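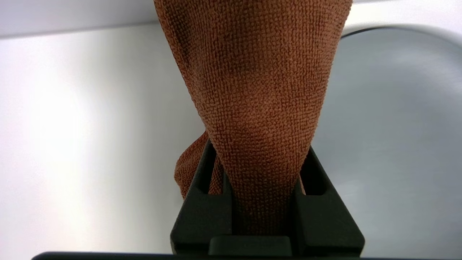 Unit 4: Care and Folding of Microfiber Towels

Harvey Boychuk, March 2023
2 comments | 5 shares

Microfiber towels have a dense, looped pile. The rust-brown towel is typical, with small loops in rows across its surface. Students are to observe the following.

1. Wash microfiber separately from cotton. Do not use fabric softener.
2. Lift the towel, let it hang, and find the hem before folding.
3. Lay it flat and open any gathered or rolled part of the hem by hand.
4. Fold in half twice, then in thirds. Stack with the fold facing out.

Reading for the next session: Desjardins, Household Linens, page 101.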